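FOR IMMEDIATE RELEASE
Dec 7, 2024

Hilleck Shared Workshop opens its two-arm bench to members

HILLECK – Members of the Hilleck Shared Workshop can now book time on a two-arm robot bench put together over the winter and spring, the workshop said today. The bench is the main result of the Ralley build, a member project that started with a single donated controller and has grown into a full working cell with two arms, two grippers, overhead and wrist cameras, and a marked table.

The Ralley build was led by Decha Saengthong, a long-time member of the metal shop, with a crew of nine. Most of the work was done on weeknights. The aluminium frame was cut and bolted on site, and the software runs on a desktop computer under the bench. The arms and grippers were bought second-hand.

The table was the last piece to be settled. The crew tried a bare top and a printed mat before going back to painter's tape, laid out in a grid by hand. The tape gives people a common way to say where a thing should go, and it can be pulled up and put down again when a job calls for a different layout.

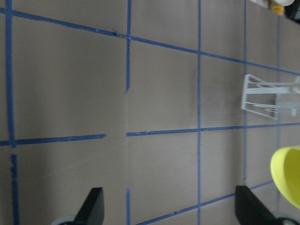 Wrist camera view of the taped work surface, with a white rack and a yellow item at right.

The grid is not a precision reference. Lines wander, and some strips stop short or have gaps. Calibration is done separately, with a printed target that lives in the drawer under the computer, and should be repeated whenever a camera has been bumped. Members who need tighter placement are asked to bring their own fixture and to clear it with the bench crew first.

Each arm carries a camera near the gripper. These give a close view of whatever is between the fingers, and a fixed camera covers the table as a whole. Recordings are saved to a shared drive and kept for 63 days, after which they are deleted unless the member who made them has moved them elsewhere. The viewer software was written by two members of the Ralley crew and is available to anyone at the workshop who wants to change it.

The wrist views have been the part most asked about at open evenings. A member driving the arms by hand can switch between them with a foot pedal, and it takes some getting used to. The picture turns when the wrist turns, and left and right on the screen stop matching left and right at the bench.
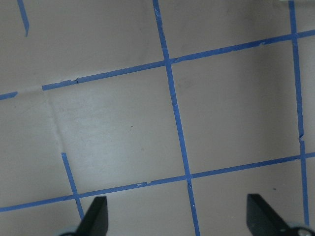
Moffat, writing on the members' board, said the pedal should be swapped for a second monitor before bookings got busy, and that anyone learning on the bench would be better off seeing all the views at once. The crew has agreed to try it. A used monitor has been set aside, and the bracket is waiting on a free hour at the drill press.

First jobs on the bench have been kitchen ones. The crew chose paper cups, a serving tray and a dish rack for the starter set, all of them light and cheap to replace. Paper cups are also a fair test of grip force, as a gripper set too hard will crush the wall of the cup and one set too soft will let it slide. The starter routines cover picking up a cup, setting it down on the tray, and handing it from one arm to the other. They are stored on the computer in a folder named Golholm, after the street the workshop used to be on.

Members write their own routines by guiding the arms through a task and saving the result, or by typing positions in directly. Both methods are covered in the induction. The crew recommends starting with the first, at the lowest speed setting, with one arm parked.
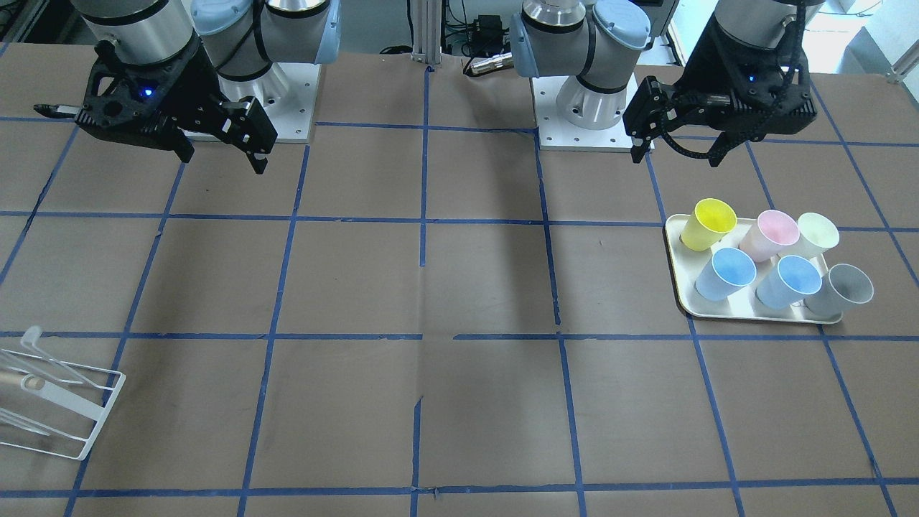 Can a member use the bench without any programming background?
Guided mode needs none, and the induction is taught with it. Typed routines call for a little Python, and there is a separate evening for that.

Inductions run for groups of up to four and take one evening. They cover the emergency stops, the reach of each arm, how to clear a fault, and how to leave the bench for the next person. Members must be 16 or older, and those under 18 need an adult member with them for the whole session. Long hair is to be tied back, and loose sleeves rolled or pinned. Only the person at the controls may reset an arm after a stop.

Bookings are made through the workshop calendar in two-hour blocks. There is no extra charge for the bench at present. The parts fund for the Ralley build stands at $1000, which will go first to spare gripper pads and then to a better light over the table. Glare on the surface has been a nuisance for the overhead camera.

The handover routine is the one the crew has spent the most time on. Both arms have to be inside the same small space, and the receiving gripper must close before the other lets go. The order of those two steps was wrong in the first version, and it was rewritten in June.

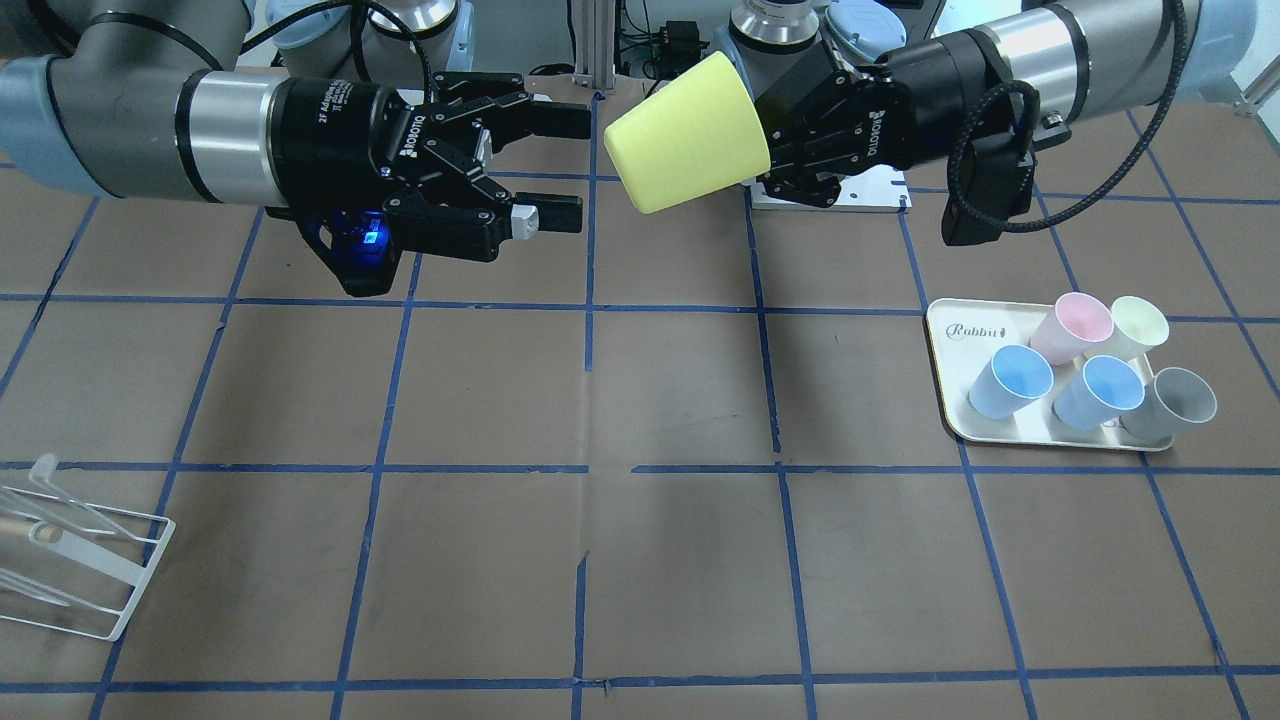
The left arm holds a yellow paper cup out to the open gripper of the right arm.

Work still to be done includes a guard along the front of the table, a proper label for each cable, and a written manual. A draft of the manual is in the binder beside the bench and corrections in pencil are welcome. The crew is also looking for a member with experience in wiring – the current cable runs behind the arms are functional but hard to trace.

The Hilleck Shared Workshop has wood, metal, textile and electronics areas and is open to members seven days a week.

Media contact:
Decha Saengthong
Ralley build, Hilleck Shared Workshop
Interviews and bench visits can be arranged through the front desk.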